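### 3.2 Equipment Planning in Simulation

Purchasing decisions for the Rinonton cell were made before any hardware was ordered. The budget covered one arm, one gripper, and a fixed share for spare fingers and mounts. Three gripper options were compared in the Stanon simulator on a tabletop task set built from ordinary kitchenware. Glass bottles were weighted most heavily in the scoring, as they set the upper bound on both finger opening and payload. Each option was run with the same arm model and the same table height, so that differences in score could be assigned to the gripper alone.

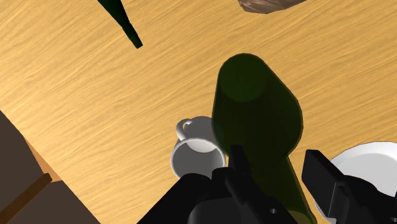
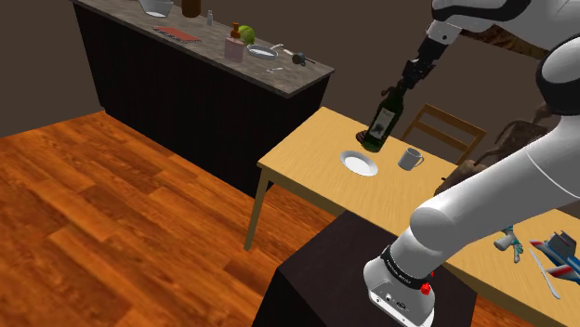
**Figure 5.** Simulated bottle handling with a black two-finger gripper on a light wooden table, with a mug and a white plate nearby.

Neck grasps required less finger opening than body grasps but placed a higher moment on the wrist. A narrow gripper was therefore cheaper to buy and more demanding of the arm. The Jolex quote listed the wide-opening version at a premium of about 8 percent over the standard one, with a lead time of six weeks in either case. The Borkowska quote bundled the mounting plate and controller cable, which Jolex priced separately.

Costs were entered as purchase price plus projected finger replacement over three years. Installation labor was left out, since it did not differ between vendors. Floor space was treated as a constraint and carried no cost, and any layout that blocked access to the base connectors was rejected. Section 3.3 gives the resulting ranking.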